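The dish rack on Akua Annan's test table has been through four grippers since March. It has a dent in one rail from the second one.

Annan runs the bench at Essien, where two small arms sit side by side at the front edge of a table and put dishes away for most of the working day. Her job this spring was to pick a gripper for them. She had two candidates left when we spoke, one from Bukik and one from Plilelier, and both were giving her trouble in different places.

"The first two were out in a week," she said. "One was too wide to get between the tiers of a rack. The other one closed fine and then took its time opening. You'd be standing there waiting for it to let go of a bowl."

The Bukik gripper is the heavier of the two. Annan likes its fingers, which are thick and don't flex when they take a bowl by the rim. What she doesn't like is what the weight does to the wrist. With the arm stretched out toward the back of the table, she said, the tip sags enough that a plan that worked up close will miss by the thickness of a plate.

"You can correct for it in the controller. We did. But then you change the bowl and you have to correct for it again."

The Plilelier is lighter and quicker, and the fingers wear. She changed the pads twice in the first 485 picks. 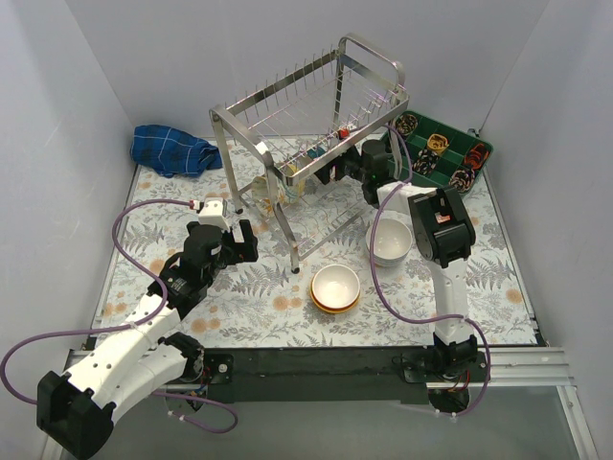 Interview and text: Stornargate Bench Notes

Reaching in low, under the top tier of a rack, is the part of the test Annan cares about most. Bowls stacked in the open are easy, she said, and any of the four grippers could do those. A dish that sits under wires has to be approached from the side, with the wrist nearly flat, and the gripper body needs to fit in the gap along with the fingers.

"People send me spec sheets with the opening width on them. I want the height of the housing. I usually have to measure it myself."

Both finalists fit. The Bukik clears the wires by 8 millimeters, the Plilelier by 19. Annan said the smaller number is workable when the rack is where the software thinks it is, and that racks move when you bump them.

I asked about the patterned sheet on the table. She used a plain gray mat for the first month and got good numbers from the cameras. Then she put down a floral print and the numbers dropped.

"Leaves and flowers everywhere. The detector would find an edge on a leaf and call it a plate. I'd rather know that now. People have tablecloths."

The cables came up more than once. Hers are purple, and she routes them outside the links with ties and leaves a big loop near the base. Her first setup had them tight against the arm. One pulled out of its connector when the elbow folded all the way, and it took her an afternoon to work out that the gripper itself was fine.

"Leave slack. Then leave more. It looks bad and it works."

She has logged 687 runs on the two finalists so far. Her success rates are close enough that she won't give them out until the last set is finished, and she expects the choice to come down to pads and spare parts. Plilelier ships pads in small packs. For the Bukik she has to order the whole finger.

There is also the matter of cloth. Neither gripper is good at picking up a towel that's lying in a heap. The Bukik pinches too little of it and the Plilelier sometimes gets a corner and drags the rest behind. Annan has tried coming straight down and coming in at an angle, and prefers the angle.

"It's maybe a third better. I wouldn't print that as a result."

Next on her list is a mixed setup, with one of each on the two arms. The controller will take it, she said, as long as the force limits are set separately, and she has a spare Bukik on the shelf already.

Contact the editors | Copyright Stornargate Bench Notes | Back to top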